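Rule 327

At the Zunham works the rule was one paragraph: no gripper closes on a wire bundle until the power supply is logged as isolated. 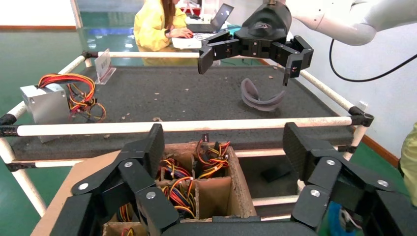 Isolated by whom, the auditor from Tanstead wanted to know. The form had no box for that.

The supervisor reread revision 2. It required a wait of 60 seconds and a signature. It did not say whose.

She halted both arms at 10:22, wrote "by a named person" in the margin, and signed it. The auditor initialed the change. The arms stayed open until the wait expired.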